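Looking After the Basket Cell: Wrist Camera and Gripper

Photos and notes by Sveva Sala 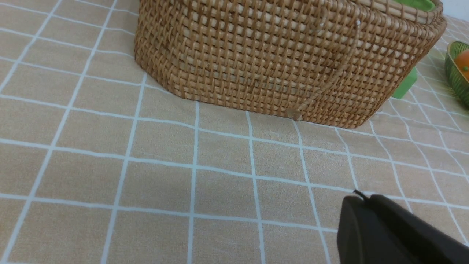
The table from the wrist camera, rattan basket ahead and gripper at lower right.

The basket cell is the smallest one we run at Dremton. It has a single arm, one gripper, a small camera at the wrist and a table with a cloth on it. The arm moves light goods between baskets and we record how it does. Most of the upkeep is checking that the camera, the gripper and the table still agree with each other. I do the full check every Tuesday before the first run, starting at 7:30, and a short one whenever somebody has had the gripper off.

There is only the one photo on this page so far. The notes under it are the ones I get asked for most, so I have put them up ahead of the rest of the pictures.

The cloth

The cloth is beige with a white printed grid. We use the lines for putting things back where they were, and that is all we use them for. They are not a calibration target. The camera is close and low, so the squares in the foreground come out large and the ones farther back come out small and skewed. Toward the left side the lines bend. That is how this lens looks at this distance, and the software corrects for it. If you see the bend in the raw picture, leave the lens alone.

Smooth the cloth from the middle outward and clip it under the table edge. A fold under a basket will tip it enough to spoil the approach. Wash it cold and hang it flat. The old one went through a hot dryer in July and came out short on one side, and we spent a morning looking for a fault in the arm.

The gripper in view

With the arm in its check position the gripper should sit in the lower right corner of the picture, with the basket clear of it and several rows of squares in between. If it has moved toward the middle, the camera bracket has turned. Loosen the two bracket screws half a turn, bring it back by hand, and tighten them evenly. Do not pull on the camera housing to turn it.

Save one picture before you touch the bracket and one after. Put both in the cell folder under the same date. When the two look the same and the fault is still there, the trouble is somewhere else, usually in the tool offset.

Wiping down

The gripper is matte and dark and it holds dust. Wipe it with a dry lint-free cloth first. If that is not enough, dampen the cloth with plain water. Alcohol is fine on the arm covers but we keep it off the finger pads, which went sticky the one time we tried it. Work along the seam with a soft brush, then close and open the fingers slowly and brush it again.

The lens gets a blower and then a lens tissue, in that order. Rattan sheds small fibers and they will scratch if you rub them around.

Cables

Look over the cable run with the power off. Start at the base and follow it up to the wrist. Nothing should be tight when the wrist is turned all the way in either direction, and nothing should hang low enough to catch on a basket rim. We use hook-and-loop ties from Tramura on the arm. Plastic zip ties are for the table legs only. The cut ends are sharp and I have found one worn halfway through a sleeve.

If you replace a tie, put it where the old one was. The marks on the sleeve show the places.

The baskets

The rattan basket is the one that needs watching. The weave is dense and the rim is thick, with the strands wrapped around it in a spiral, so the fingers get a different surface every time. There is a paler flat strip running down the front with a frayed tip near the table. Check for loose ends like that before a run and keep them away from the finger pads. Trim with side cutters, close to the weave. Do not pull.

The green basket stands farther back on the right, and in the photo it has an orange in it. I leave it in place for the check, since it gives me something at a second distance to focus on. If the weave of the near basket is sharp and the far one has gone soft, clean the lens and look again before changing the focus setting. The focus ring is marked with a line of white paint. Line up the paint and you are back where we started.

Light

Switch on both table lamps and let them warm up while you do the cables. We want soft shadows around the base of the basket and the gripper. A hard black shadow means a diffuser has come off, and the segmentation will take the shadow as part of the basket. A tiny bright speck on the weave is normal. A large shiny patch is not, and tipping the lamp back slightly will get rid of it.

Homing and the test move

Clear your hands and tools from the table, then home the arm from the pendant. Run program 111, which is the slow approach to the rattan basket with the fingers open. It makes 3 passes. Keep a hand by the stop button for the first one.

Watch the gap between the fingers and the rim. On a good day it is the same each time. If it drifts, home again and repeat. If it still drifts, write it up and tell Bianchini, who handles the service on the arm. We do not open the wrist joint ourselves.

After the passes, close the gripper on the foam block and hold it for up to 14 seconds. The block should not slip. Slipping usually comes down to dirty pads, and the next most likely cause is a worn pair. Spare pads are in the drawer marked Druton, left side.

Log sheet

Write down the time, what you cleaned, what you changed and which pictures you saved. If you changed nothing, write that too. The sheet hangs on the side of the controller cabinet. Full sheets go in the binder on the shelf above.

Pictures of the bracket screws and the pad change will go up here next.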